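Mornuvine Collection: Frequently Asked Questions about Inert Ordnance and Military Equipment

Last reviewed in April. For questions not covered on this page, write to the collections desk.

What does the collection hold?

The collection holds 3,169 catalogued items of military equipment. Of these, 1,726 are classed as ammunition or ammunition components: cartridge cases, fuze bodies, sectioned projectiles, practice mortar bombs and transit packaging. The remainder is field equipment, chiefly signalling sets, optical sights, entrenching tools and webbing.

Are any of the items live?

No. Every item in the ammunition class is inert and has a free-from-explosive certificate on file. The certificate number is stamped on a metal tag wired to the object. Where wiring would damage the surface, the tag is kept in the object's tray and the number is repeated on the record card.

What is the difference between inert, practice and drill ammunition?

Inert is the general term for an item which contains no explosive or other energetic filling. Practice ammunition is made for firing or throwing in training and may contain a reduced charge, a smoke marker or a spotting composition when issued. Drill ammunition is made for handling practice only and never contains a charge. A practice item is therefore not inert until it has been expended or emptied and then inspected.

Can colour markings be relied on to identify an item?

Only in part. Body colours and bands have changed several times, and different countries have used the same colour for different fillings. Repainting by former owners is common. Identification in the catalogue is made from body dimensions, thread form, stampings and the pattern of the fuze well, with colour recorded separately as supporting evidence.

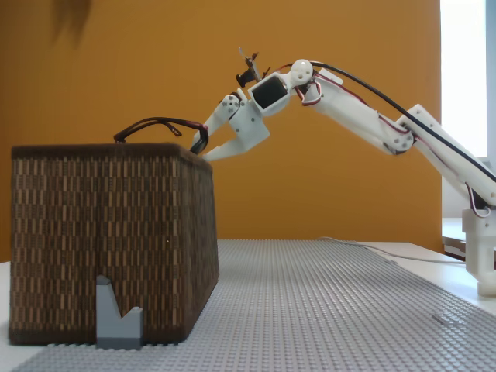

How are small components stored?

Small components are stored by material first and by calibre second. Brass and steel parts are kept in separate trays, and lead is kept apart from both. Acid-free board is used for anything that will stay in store for longer than a season. Woven baskets, even ones as large as the brown one on the tabletop, are not accepted as storage for metal parts, as plant fibre can hold moisture against the surface. Cartridge cases are laid flat with the mouth facing the front of the tray.

What humidity is maintained in the store?

The set point is 40 per cent relative humidity for metal and 50 per cent for leather, canvas and paper. The two groups are held in separate rooms. Readings are logged twice a day, at 9 am and 5 pm.

How is webbing treated when it arrives?

Webbing, pouches and fabric covers are bagged on arrival and held in quarantine for 2 weeks. They are then brushed, vacuumed through a mesh screen and checked for insect damage. Buckles are not polished. Blanco and other surface dressings are left in place and recorded by shade number where this can be established. 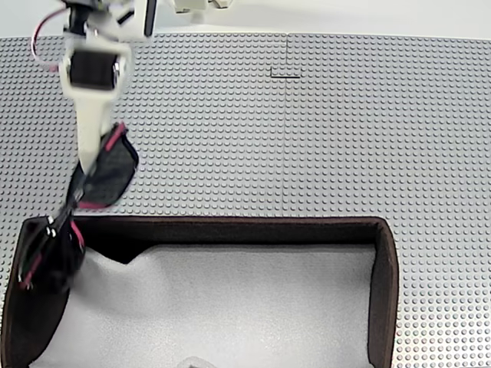

Dark fabric item with red-pink edging, held by a white gripper finger.

Who carries out identification?

Itziar Paredes is responsible for fuzes and projectiles. Tarun Singhal is responsible for small arms ammunition, packaging and printed matter. Enquiries should state the length and greatest diameter in millimetres and give all stampings exactly as they appear, including any that are partly worn.

I have found an object that may be ammunition. Can I bring it in?

No. Do not move, clean or open it. Leave the area and telephone the police, who will arrange for it to be examined. The collection cannot accept any item that arrives without a certificate, and staff will not examine such items on the premises or in a vehicle outside.

Is the reading room open to visitors?

The reading room is open by appointment on Saturday from 10 am. It holds 125 handling manuals and parts lists, none of which may be borrowed. Photocopies can be made of any manual that is not bound too tightly to lie flat.

Which catalogue numbers should I quote?

Quote the full number, including the prefix. Items with the prefix AX came from the Arnix deposit and those with JP from the Jitpraphai deposit. Numbers from the older Andus card index are still searchable but are no longer issued.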